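Print this page | E-mail this page

Urkby Common Room Refit
Progress report no. 3 to the Vomard Small Works Fund
Period covered: to the end of August 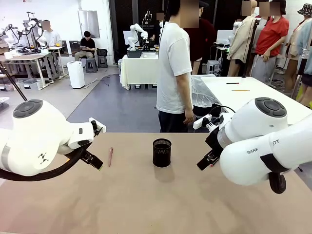 Desk tidy trial at Urkby: black mesh pencil cup, one pink pen.

1. Where we are up to

You gave us money to get the stationery at Urkby under control. At the time of our last report the position was that everybody owned a pen, no desk had one, and the top drawer of the old filing cabinet could be opened only by a person with strong wrists. I am pleased to say the drawer now opens.

The grant was for 2,300 dollars. We have spent 2,000 of it, and most of what we have to show is small, black and made of wire mesh. The remaining 300 is committed and explained in section 4.

2. What was done

The sorting took most of the period. We emptied every drawer, shelf and biscuit tin in the building onto the big bench and tested what came out by drawing a line on the back of an old newsletter. A pen that made a line was kept. A pen that made a line after being shaken was kept with a bit less goodwill. Everything else went in the recycling tub, along with eraser ends, a set square with two corners and a large number of lids belonging to nothing we have.

At the end of that we had 115 working pens and pencils. For a building this size it seemed a lot. It also seemed strange that we had been buying them by the box every second month, and the standing order has been cancelled.

We then looked at holders. Our application said we would buy moulded trays from Nghiêm, and we did buy one to try. It has five compartments, four of them too short for a pencil. Pens ended up lying across the top like logs on a truck and the paperclips underneath could be reached only by taking all the pens out. The tray now lives in the kitchen and holds teabags very well.

The replacement is the plain round mesh cup in the photograph. We bought 18 of them from Sosano. They cost less than the trays and they take a full-length pencil without falling over, provided you don't fill them entirely with scissors (we did, once). You can see through the sides, too, which has cut down on the habit of using the bottom of the holder as a retirement village for drawing pins.

The rest of the money spent to date went on shelf dividers for the stationery cupboard, two lidded crates, a label maker, tape for the label maker, and then more tape for the label maker. I would ask the Fund to be gentle about the third item. The labels are very clear. There is one on the label maker.

3. What we have learned

A cup on a table does not put pens in itself. This was raised at the application stage, I think by you, and we answered with a paragraph about culture change. I would now withdraw that paragraph. In the first fortnight the cups stood handsomely in the middle of the tables and the pens lay wherever the last person had stopped writing. The pink pen in the photograph, lying beside the cup, is a fair summary of how far we had got.

Some things have helped since. Moving the cups closer to where people sit helped a good deal. Taking half the pens out helped more, as people seem happier returning a pen to a cup with room in it. A laminated sign did not help. It was a good sign, and it is still up, and there is usually a pen on the ledge under it.

Pencils are still a problem. They get put back point up, so a person reaching in for a pen gets jabbed, or point down, so the tips snap and the bottom of the cup fills with crumbs of lead that drop through the mesh onto the table. We have settled on point up and a warning. If other groups you fund have solved this, we would be glad of an introduction.

The Friday tidy, which our plan described as a fifteen-minute reset of all work surfaces, is taking closer to forty. Most of that goes on deciding whether a thing left on a table is rubbish or somebody's project. We have started a "Whose is this?" crate. It filled in a week and has been emptied once, into a bigger crate.

4. Money

Grant received: 2,300
Spent to date: 2,000
Remaining: 300

We ask your approval to put the remaining 300 toward a wall rack beside the cupboard door for scissors, rulers and the long stapler. These were to have gone in the moulded trays, and they don't suit a cup. The rack was not in the original budget. If you would sooner have the money back we will return it, but the scissors will then go on living in the kettle cupboard, where people have grown used to them and speak of them as if they had always been there.

Receipts are attached, except for the one for the second lot of label tape, which was filed under the new system and has not been seen since. We have asked the shop for a copy.

5. Next period

Fit the wall rack, if approved.
Wipe down and re-label the stationery cupboard shelves (tape in hand).
Move four of the cups from the back tables to the front desk, where visitors sign in and then leave with the pen.
Recount the pens and pencils against the 115 and report the result, whatever it is.

Our next report will be shorter. The last person to borrow the office stapler is asked to bring it back before then so that we can attach the receipts properly.

Prepared by the Urkby refit coordinator

2 comments | 4 shares

Urkby Common Room Refit | Contact the office | Copyright Urkby | Back to top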